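The Prurnberg Test

Mei-kuen bet me lunch that the Elgate hand would beat my plain old jaws, and I said sure, because I'm an idiot and I love those jaws! So there I was on 10/02/2018, feeding white lumps down the green belt and keeping score on my sleeve.

Round One: Fingers
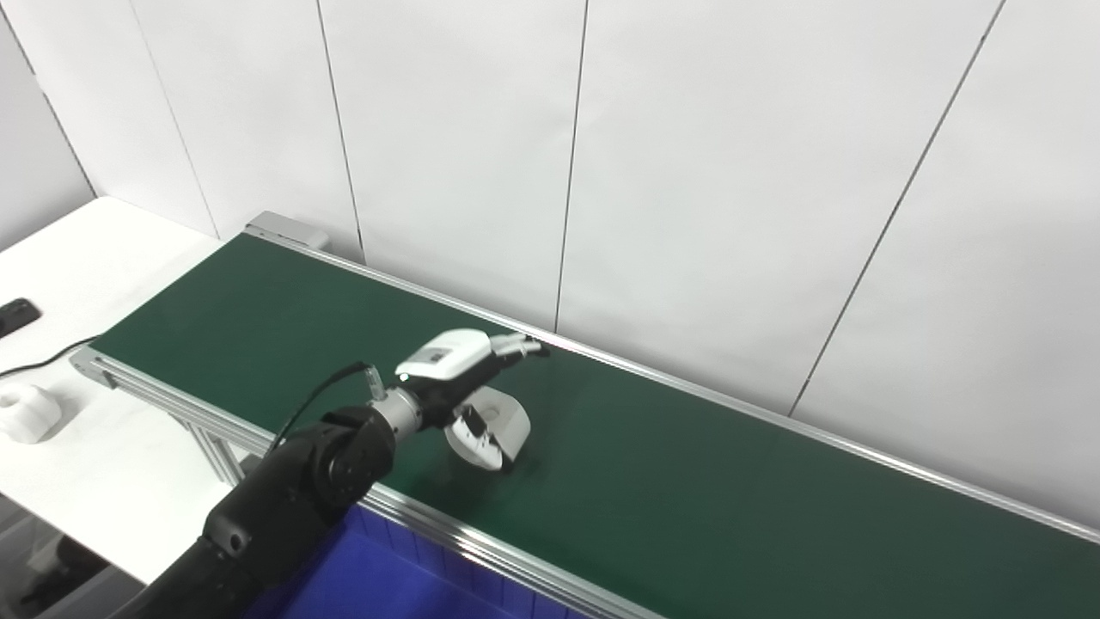
Round Two: Jaws

The fingers scored 27. Mei-kuen hummed the whole time (she hums when she's winning). I swapped in my old pals, whispered something nice to them and let the arm come up to the near side of the belt, with one chunky lump waiting for it.

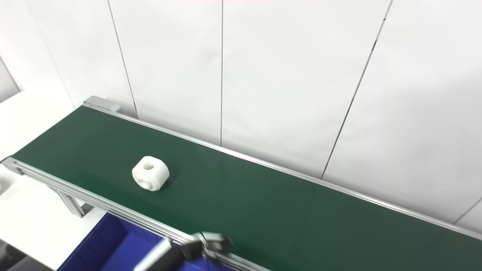 Yi-chun Chang
Fiction Writer

"You're talking to it," Mei-kuen said.

"I'm calibrating."

Final score: 27 to 2. I bought the noodles, and she let me keep the jaws in my desk.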